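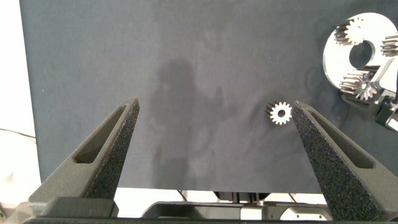 Ngaio Tautahi has repaired clocks in Culgate since she moved there with two suitcases and a box of files. Her workshop is one room above a bakery, and the customers must climb a narrow stair to reach it. When I asked her what people misunderstand about the work, she spoke first about size. "They think the big wheel is the important one," she said. A small metal spur gear, lying on a dark cloth, looks like something from a toy. "But if one tooth of it is bent, the clock is only furniture."

She learned the trade from Amado Javier, who kept a shop in Treloar for 49 years and did not like to talk while working. "He said maybe 2 sentences before lunch. I watched his hands. In the second year he let me clean the parts."

Most of her clocks are kitchen and mantel clocks, and many come after a funeral. She charges the same for all of them, 100 dollars for a cleaning, and she knows it is too little. "My brother-in-law tells me every April, when we do the taxes."

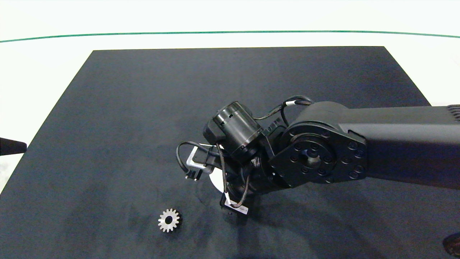
A gray mat on a white work surface.

I asked if young people want to learn. She has one student now, Keegan Hapeta, who comes on Sunday after his shift. He found her through a broken alarm clock of his grandfather. "He is slow, and I say this as praise. The fast ones lose the screws."

She does not hate the new clocks. Her own kitchen has a battery one, and it is four minutes late. 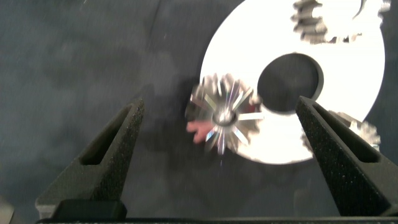

Teaching has made her think again about things she does without thinking. Keegan asks why a part has its shape, and often she must stop and look for the answer. A white disc with a round hole near its middle and toothed shapes cut into its outer edge is a good thing to put before a beginner, she believes, for he can see the teeth without a glass. "After that I give him the small ones, and he complains."

14 shares | 2 comments

Contact | Copyright Culgate Neighbors | Back to top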